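Salut ! Je range dans ce dépôt mes recettes de levain, en Markdown tout bête, un fichier par pain. J'ai commencé en janvier avec le seigle Grornska (capricieux, mais quel goût !) et depuis je n'arrête plus.

## Comment lire les fiches

- farine toujours à `100` %, le reste se calcule dessus
- eau : `80` % pour le Kenemier, moins si votre farine boit peu
- sel : `2` %, et je n'y touche jamais

Le dossier `rates/` contient mes galettes plates, je les garde exprès. Les temps de pousse sont ceux de ma cuisine, donc à adapter chez vous…

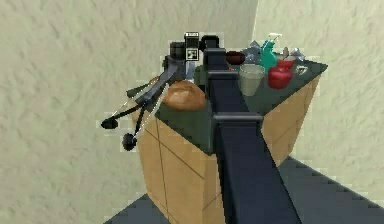

Frans Van Leeuwen trouve que cinq heures de pointage, c'est trop long pour le Kenemier, et qu'il vaut mieux le surveiller dès la quatrième.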